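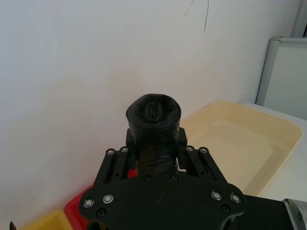 Small jars, big mess: a packer at Skerdale on sorting by hand

Posted August 18, 2023

Quick one this week. I got a short call with a packer at Skerdale, the little shop that sends out tubs of dry goods and craft bits, and we talked about trays. Mostly trays.

"People think packing is boxes," she said. "It's trays. If the tray's wrong the box is wrong."

They do over 300 orders in a busy week, August being busy. Used to be all on one long table, everything loose, lids rolling off. Then they bought a stack of trays and basins and gave each order its own spot. Cheap plastic. Nothing fancy.

Why plastic? "You can wipe it. Cardboard you can't wipe." Fair enough.

I asked about color. She's firm on this one - the color of the tray means nothing, and she wants it to stay that way. They tried a color code from Grevitz, a printed chart and all, and it lasted maybe a month. "Red was urgent, then red was returns, then we ran out of red."
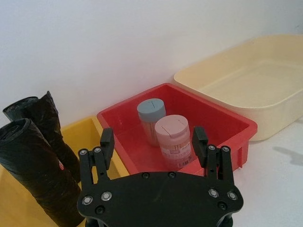

Lids are another matter. Lids she does care about. Two tubs the same size, standing next to each other, and the lid is what you see first when your looking down into a tray. So pink goes with pink on the order sheet, gray-blue with gray-blue, label facing out so the barcode can be scanned without picking the thing up.

"I don't want to lift it twice. That's the whole job, not lifting it twice."

And the low basins? For whatever's finished, she says. Wide bottom, low sides, easy to reach into. She likes to start with it empty. Hates a half-full one left over from the day before.

Anything wrapped in black goes last. No label to read, so it gets checked againts the sheet and set down by itself.

Next up is shelving. They've had a quote from Moussa for 20 bays, too many in her view. "Give me four and more trays."

Had to leave it there, her next pickup was at the door.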